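An afternoon among the brushes at Akolgo

I have wanted to see inside a brush works ever since I bought my first decent hand brush, so when Akolgo opened its doors for a day in June I signed up the same morning. There were 28 of us on the two o'clock tour, most of us local, a few from farther off, and one man who had brought his own broom to ask about the handle.

The building is long and low and smells of wood shavings and warm glue. You come in through the old packing hall, where they've hung brushes on the wall from floor to rafters. Chimney brushes, bottle brushes, a baker's brush as wide as my arm is long, a funny little curved one for getting at the backs of radiators (I bought one later, of course I did). Our guide was Ama Acheampong, and she let us take things down and handle them, so the first stop ran way over and we never quite caught up.

The filling room was my favorite. There's a woman at the end bench who sets bristle by hand, pulling each tuft through with wire and trimming it against her thumb, and she can talk the whole time she's doing it! A block for an ordinary hand brush takes 185 tufts. The machine next door does the same block before you've had time to read the label on it. They keep the hand bench going for repairs and odd shapes, and for the horse brushes they send to Briltar, who apparently won't take any other kind.

After that came the handle store, then the dyeing shed, which was closed for cleaning, so we looked through the window. Tea was in the yard. Very good ginger cake, ten minutes, back inside.

I hadn't expected to get excited about dustpans, but the last stop was the tryout room, and that's where I stayed longest. Akolgo has been making pans to go with its brushes for a few years now, and Ama is a true believer on the subject of the lip. A hard plastic edge, she told us, will always ride up a little on an uneven floor, and then you get that thin gray line of dust that you chase backward across the kitchen until you give up and kick it under the stove. Rubber bends down and meets the floor. She had us try it both ways with a spoonful of semolina on a stone slab, first with a plain pan and then with a lipped one, and the difference was plain to see. We all had a go. Some of us had three.

Angle matters too, it seems. Hold the pan too steep and even a good lip folds under. Keep the handle low, brush toward yourself in short strokes, and lift the front before you carry it off. I've been sweeping floors for most of my life and had been doing two of those wrong.
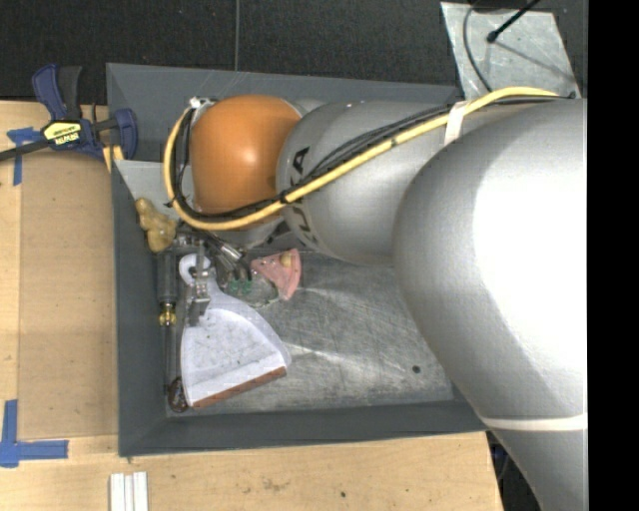 Sabina Mridha wasn't so sure about rubber, and told Ama that hers had gone stiff after a couple of winters in an unheated porch and then picked up less than the old tin pan it replaced. Ama took that seriously. She said cold is hard on any lip, and that the pan ought to live indoors, hung up by the handle so the edge isn't pressed against anything. Sabina said she would try it, but she was keeping the tin one. I thought that was fair.

The shop is by the gate and takes cards. I came away with the radiator brush, a hand brush with a beech back, and a pan with a rubber lip. The tour is free but you do have to book, and the parking on the Cekesham side fills up early, so come by the Sundevance road if you can. Wear flat shoes - the floor in the filling room is all old boards.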